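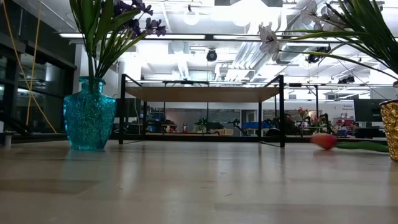 Fig. 1. Teal vase, gold vase, one tulip lying on the table.

Unit 5: Can It Do the Flowers?

Last unit we covered floors. Floors are flat, which is why you can buy a robot for them. Now we move up to the tabletop, where things get worse.

Putting a stem in a vase takes a person a few seconds and no thought. Written out for a machine, the job goes: find the stem, pick an end, grip without crushing, turn it upright, find the opening, get past the stems already in there, let go. Most of the trouble is in the last 2. Leaves catch. Let go too early and the flower falls out; let go too late and the arm takes the whole bouquet along with it.

Artificial flowers help. They don't wilt and they don't complain, and you can run the same tulip until somebody loses it. They also bend the same way more or less every time, so be careful what you conclude from them about a real one.
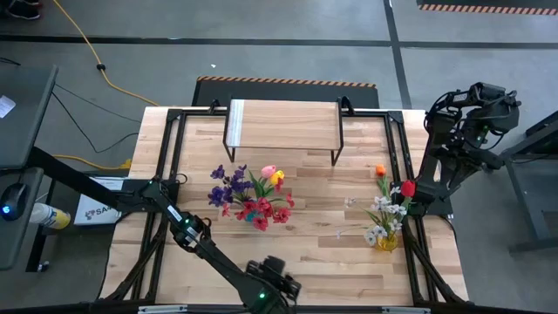
Two arms are the usual answer to a vase that wants to tip. One steadies, the other inserts. On paper this doubles your hands. In practice it also doubles the things that can knock over the vase, and both arms now have to know where the other one's elbow is.

For discussion we use the Grundirer trial from the reading packet (Mangundap and Messina). They logged 748 attempts and scored 556 as successes. Before you cheer, look up what they scored. A stem counted if it was in the vase when the clock stopped. Facing the wall counted. Upside down is covered in a footnote -- read the footnote.

So, can machines do this chore yet? Under the trial's rules, often. Under your aunt's rules, no.

For next time: write your own definition of "arranged" in two sentences, then trade with a neighbor and try to cheat it.

Questions to Samuele Messina, Edach course office | Back to top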